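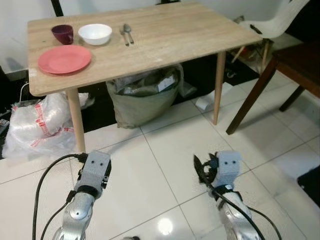 Comparer deux préhenseurs suppose d'abord de fixer ce qu'on leur demande de saisir. Un catalogue donne une course, une force de serrage, une masse admissible, et ces valeurs ne disent presque rien d'un objet plat posé sur une table. Une tasse, un bol, une assiette, une fourchette et une cuillère forment déjà un jeu d'essai exigeant. L'assiette y tient une place à part, et ce chapitre lui consacre 4 sections.

Nous suivrons le protocole Kallio, établi par Kerttu Pelkonen : 10 essais par objet et par paire de doigts, sans réglage entre deux essais. 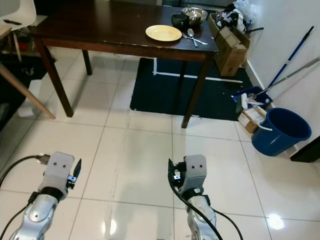

*Fig. 1. Deux bras à préhenseurs parallèles devant la table d'essai.*

Le premier paramètre étudié est la forme du doigt. Un doigt large répartit l'effort sur une paroi verticale, mais passe mal sous un rebord. Un doigt effilé s'y glisse plus facilement ; il offre en revanche peu de surface de contact.
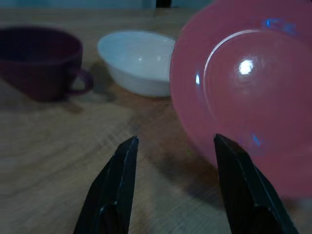

Vient ensuite l'angle d'approche. Žofie Dvořáček distingue la prise par le bord, doigts de part et d'autre du rebord, et la prise par levage, où un seul doigt passe dessous et fait basculer l'objet. La seconde exige un contrôle fin de la hauteur.

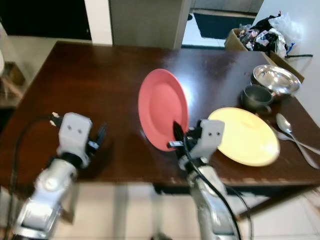
261

On notera donc séparément le contact, le levage et le maintien. Une assiette soulevée d'un côté n'est pas une assiette saisie.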